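From: Moataz Ashour
To: Kerkero users list
Date: May 20, 2022
Subject: Re: wrist view only, first results

Delia Matei wrote:
> Did you give the policy any other view besides the wrist one?
> I would expect it to get lost in the dark rooms.

No, only the wrist view, and all of it rendered. We trained on 783 episodes from Trerora and tested on 152. 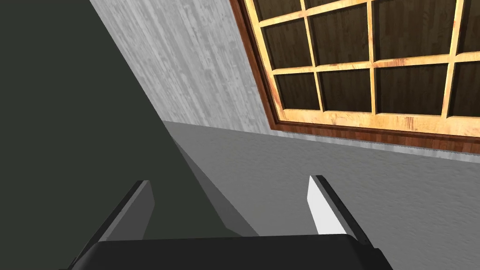

The depth input was removed in January, so the numbers below are for colour alone. Of the 152 tests, 21 failed before any contact.

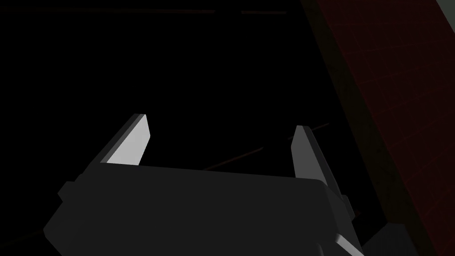

Most of these 21 belong to low light. The policy needs some texture to know how it moves. When almost everything ahead of the open fingers is black, a dim red grid at one side is a weak hint — but Loubna found that it still helps.
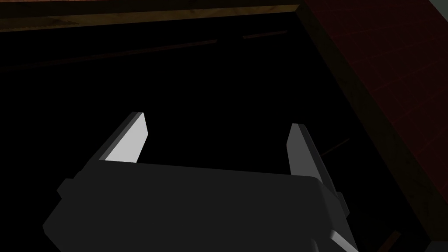
Random lamp positions are the next thing to try. At present the light often falls on one finger much more than on the other, as with the pale left one now, and I suspect the network learns this difference. 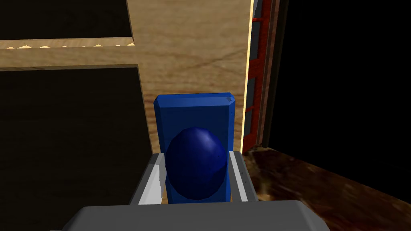 Souad Mansour thinks the lamps are a smaller problem than the missing depth, and she would like to see both runs with the same seeds. I can start them on Skirness this week, if the queue allows.

Regards,
Moataz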